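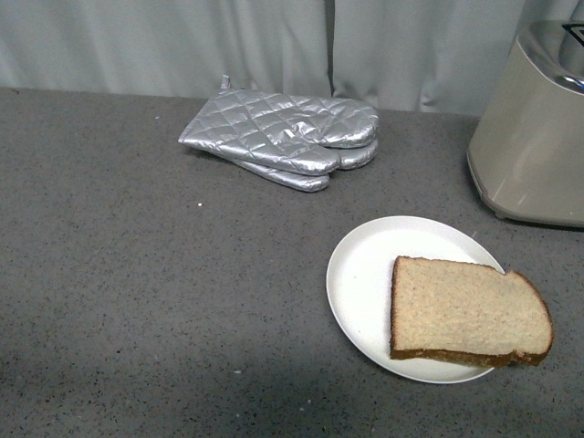
Week 14 handout: Reading a product sheet (the Arex kitchen kit)

The Arex is a countertop robot kit sold by Braklow. The brochure says it "handles breakfast." Your job this week is to find out what "handles" means.

Start with the toast task. Bread goes from plate to slot, lever goes down, toast comes back. A slice hanging over the rim of its plate is a fair test, and so is a pair of quilted mitts lying one on the other -- soft things fold when grabbed, and the brochure is quiet on folding.

Claims to check:
Setup in 50 minutes. Chantal Friesen's section took most of an afternoon in February.
1,273 trained grasps. Ask how many are mugs.
Support within 16 hours. Bring a book.

Write one page on whether you would buy it, and for whom. "My enemies" was used last year. Drafts go to Ataahua Gilchrist before lab.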